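Bench notebook, snack corner rebuild
August, 9:40 in the morning

Picking this up where I left off before the long weekend. The old snack shelf at Zirnerstead is out (the bracket had been pulling away from the wall since spring) and everything that used to live on it has spent two weeks in a carton under the sink. I got the go-ahead to do something nicer, and I am more excited about this than a person should be about candy storage!

What we want: a table people can walk up to, see what there is, take something, and get back to work. No doors, no lids. Rakiya Aliyu asked for one extra thing, that the tea and coffee boxes face out so she can read them without picking each one up. Fair, and it ended up driving most of the layout.

Stand trials

Started with the two stands that came out of the Gindora order. The first is the wire one. It looks good in the catalog and terrible with anything small on it. Bars slip down between the wires at one end and you get a candy seesaw. Fine for bags of chips, so it goes to the back room where the chips are.

The second is the clear acrylic one with steps, and oh, I like it. You put something on the back step and you can still see the front step through it, and it doesn't make the corner look crowded. Wiped it down with a damp microfiber cloth and a drop of dish soap, dried it with another. Do NOT use the blue window spray on it. Ekkachai did that to the sign holder by the door and it has gone cloudy for good.

Tried it square to the wall first. Looked like a pharmacy. Turned it on the diagonal and the whole corner opened up – you can reach the steps from the kitchen side and from the hall side, and two people can stand there without bumping elbows. Annunziata came by with her coffee and said "leave it like that" before I had even asked, so the diagonal stays.

Height notes: bars are happy lying flat on any step. Small boxes are the trouble. Standing up they show their front nicely, but on a lower step they hide behind whatever is in front. Lying down they are stable and you get the ingredients side, which Asabe likes (she has the nut allergy and reads everything). I can't decide. For now I'm trying both.

Tray and basket

The cream tray from the Fostimau box turned out to be a great find. Low rim, rounded corners, easy to lift with one hand. My plan is for it to be the landing spot for loose things like sugar sticks and stirrers, so they stop migrating into the sink. I want to live with it bare for a day before I fill it, to see if it gets in the way of mugs.

Wicker basket goes near the low end of the stand. Hajnalka thinks the basket should be on top of something. I think baskets want to be on the table where you can rummage. We will see who wins.

Table surface

Very pleased with the brown top. It's matte, so no glare in the afternoon, and it makes the pale tray stand out beautifully. The one downside is that it shows every light crumb and bit of dust. Keep a dry cloth on the hook. I wiped it before lunch and could find specks again by the time I sat down, so either we are a dusty building or I am looking too hard.

2:15, first real layout

Unpacked a handful of things from the carton, just enough to judge spacing. Snickers up on the top tier, one small black box standing and a second one lying on the next tier down, the red plaid cookie box over at the right end where it has something to rest against.

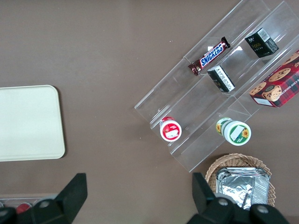 The plaid is doing a lot of work, by the way. Most of the rest of the corner is brown or black or see-through, and then there's this cheerful red, and you notice it from the hallway. I'd like to keep one bright box on that side at all times, even after these cookies are gone. Kuo has a yellow tin in the cupboard that might take a turn.

Still bothered by the small boxes. Standing wins for looks, and Rakiya can read it from where she stands to fill the kettle. Lying down wins for Asabe. Maybe the answer is a little card with the ingredients printed large, taped to the wall above, and then all the boxes can stand. Ask Asabe if that would do or if she would still want to check the package (I suspect she would, and she'd be right to).

To do
- felt dots under the stand feet, the thin ones
- ingredients card, talk to Asabe first
- sort the rest of the carton, check dates, toss anything stale
- ask Ekkachai where the spare hook went
- move the wire stand to the back room
- sugar sticks into the tray tomorrow if the mugs behave

4:50. Hajnalka has put the basket on top of the microwave. I have put it back.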